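**Merell opens play kitchen lending scheme to nurseries and family centres in Lemonbridge**

LEMONBRIDGE, March - Merell, the educational supplies company, has today announced the opening of a lending scheme that will make sets of kitchen and mealtime items available to nurseries, childminders and family centres across Lemonbridge. The scheme is run jointly with Grestis, which operates the town's toy and equipment library, and is supported by a grant from the Chrysikopoulos Foundation.

Under the scheme, registered settings may borrow a full tabletop kitchen set for up to 20 working days at no charge. Each set is built around the preparation and serving of a simple meal. It contains plates, bowls, small saucepans, food shapes and a wipe-clean table mat on which the activity takes place. An activity booklet and a checklist of contents are supplied with every box.

A total of 214 settings in Lemonbridge and the surrounding villages are eligible to apply. Merell has prepared 100 sets for the first round of loans, and further sets will be added during the summer if demand requires it.

The scheme follows a trial held over the winter at two family centres in the town. Staff at both centres reported that children aged 2 and over returned to the mealtime activities more often than to any other table in the room, and that the simplest tasks held their attention for longest. Putting one item of food on a plate, moving it to a pan and bringing it back again was the task most often repeated. Staff also asked for fewer loose pieces, and the number of items in each box was reduced before the scheme opened.

Changes were made to the table mat as well. The patterned mat used at the start of the trial has been replaced by a plain brown one, large enough for a plate and a saucepan to stand side by side with space left around them. Centres found that small items were easier to see against a single colour and that clearing away took less time at the end of a session.

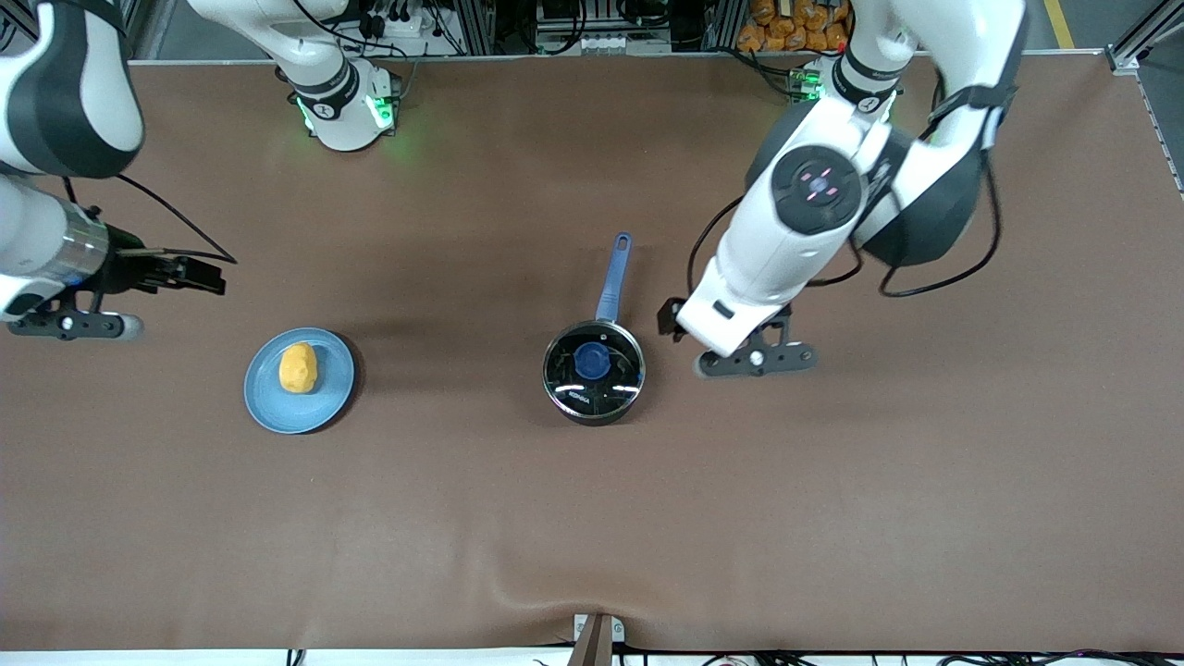
**Can a setting borrow the plates and pans without the rest of the set?**

Sets are lent complete, but individual items may be bought from Merell or requested from Grestis as replacements where a piece has been lost or damaged.

The activity booklet sets out a series of short sessions, arranged in order of difficulty. The earliest deal with naming and sorting: which items belong on a plate, which go in a pan and which are used at the table. Later sessions introduce serving, sharing and laying a place for another person. The final pages cover clearing away, including the return of each item to its compartment in the box. Settings are free to use the sessions in any order - the booklet is intended as a guide and does not form part of any formal assessment.

"Mealtime play is familiar to every child, whatever their home language or background," a spokesperson for Merell said. "A plate, a saucepan and something to put in them are enough for a good session. We wanted to make that available to smaller settings, which often have limited storage and cannot keep a full play kitchen of their own."

A spokesperson for Grestis said: "Our members have asked for kitchen items more than anything else over the past year. These boxes fit on an ordinary shelf and can be unpacked on any table. We expect almost all of the first sets to be out on loan by the end of the opening month."

Boxes may be collected from and returned to the Grestis counter in Lemonbridge between 9am and 4pm. Delivery can be arranged for settings outside the town. All items should be washed in warm soapy water and dried before they are returned. Each box is checked against its list and cleaned again by library staff before it is passed on to the next borrower.

Applications are open now and will be dealt with in the order in which they are received. Settings that took part in the winter trial may apply on the same terms as new borrowers. Forms are available from the Grestis counter and from Merell's customer service desk.

**Notes to editors**

Merell supplies furniture, play equipment and teaching materials to early years settings.

Grestis runs the Lemonbridge toy and equipment library and provides storage, cleaning and repair services for shared play materials.

The Chrysikopoulos Foundation makes grants to projects that support young children and their families. Its grant to the scheme covers the purchase of the first sets and the printing of the activity booklet.

Media enquiries should be directed to the Merell press office.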